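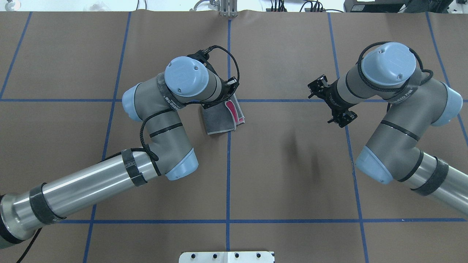

Section 8: Adding your films to the Zedard library

The Zedard player keeps a list of every film you load into it, with the title, year, running time, synopsis and your own rating. This section covers adding discs and editing what the player finds. Playback settings such as aspect ratio and sound delay are in the next section.

Before you start

Check that the player is connected to your home network and that the network light on the front is steady green. A blinking light means it is still looking for a connection. You can add films without a network, but you will have to type in the details yourself.

The library holds 200 discs in the standard set-up. If you have fitted the Pultard storage module, see "Larger collections" at the end of this section.

Adding a disc

1. Press Home on the remote, then choose Library.

2. Choose Add a film. The tray opens.

3. Place the disc in the tray with the label facing up and press OK.

4. Wait while the player reads the disc. Older discs and discs with several cuts of the same film take longer.

5. When a title appears, check the year as well as the name. Remakes often share a title with the original, and the player will sometimes offer the newer one first. Press the right arrow to see other matches.

6. Press OK to accept. The film is added to your list and the synopsis is downloaded.

7. Remove the disc, or press Play to watch it now.

Note: For a double feature disc, the player asks whether you want one entry or 2. If you choose 2, each film gets its own synopsis and rating, and both entries show the same shelf number.

CAUTION: Do not turn off the power while "Saving" is on the screen. You may lose the entry and any notes attached to it.

If no title is found

Some discs have no match. This is common with small-label releases, festival copies and anything you recorded yourself.

1. Choose Enter by hand.

2. Type the title. Leave off "The" or "A" if you want the film sorted by its next word.

3. Enter the year and country. You can leave either one blank and fill it in later.

4. Choose a category. Horror, Thriller and Supernatural are separate categories, and a film can be in more than one.

5. Type a synopsis if you wish. There is room for 200 words.

6. Press Save.

Titles with accents

You don't need to type accents when searching. Typing "than" will find Thân. The accent is kept in the list and in any printed catalogue.

Hiding spoilers

The downloaded synopsis may give away more of the story than you would like. To cover it:

1. Open the film's page and press Options.

2. Turn on Short synopsis. Only the opening sentences are shown.

3. To do this for every film, go to Settings, then Library, then Synopsis length.

Your own notes and ratings are not affected by this setting.

Using the Prarkari app

Everything in this section can also be done from a phone with the Prarkari app, and typing is quicker that way. The phone must be on the same network as the player. Open the app, tap Find my player and enter the code shown on the TV. If you change your router, you will need to enter a new code.

Changes made in the app show up on the player the next time you open Library. If the same entry is edited in both places, the later change is kept.

Larger collections

With the Pultard module fitted, the limit is removed and films can be grouped by shelf. To turn on shelves:

1. Go to Settings, then Storage.

2. Select Pultard and press OK.

3. Name your first shelf. Existing films are moved to it.

4. Add more shelves from the Library menu.

Note: Removing the module does not erase the films stored on it. They are greyed out in the list until it is connected again.

Section last revised 02/11/2024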